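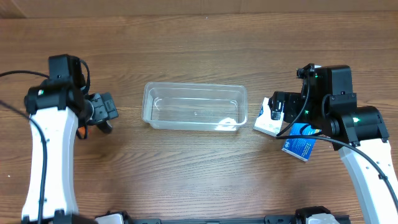

Page last changed: May 20, 2024

About Pendbridge

We write about famous people and the things they get up to: the weddings, the comebacks, the new babies, the haircuts everyone has an opinion on. Dwayne Kapoor started the site in his spare bedroom with 26 readers (most of them cousins), and he still writes the Sostau column, our daily round-up of who was seen where.

There are five of us now! Shuk-fan Cheng looks after film and television and will happily talk about soap opera weddings until the last bus has gone. Kedir Abera covers music, and Hok-lam Tu does the royals, the red carpets and anything with a tiara in it. Grigoris Chrysikopoulos reads every story before it goes up and sends a good many of them back.

We love a rumour as much as you do, but we do like to know where it came from. If a story rests on one unnamed friend, we say so in the first paragraph. We ring the agent before we publish - they don't always ring back - and when we get something wrong, the correction goes at the top of the story.

Every September we run the Nazari Awards, voted for by readers. Last year there were 254 nominations for Best Reunion alone, and we read out every one on the podcast.

Got a tip, or a complaint? Write to the Pendbridge desk using the contact form. Dwayne opens the post himself.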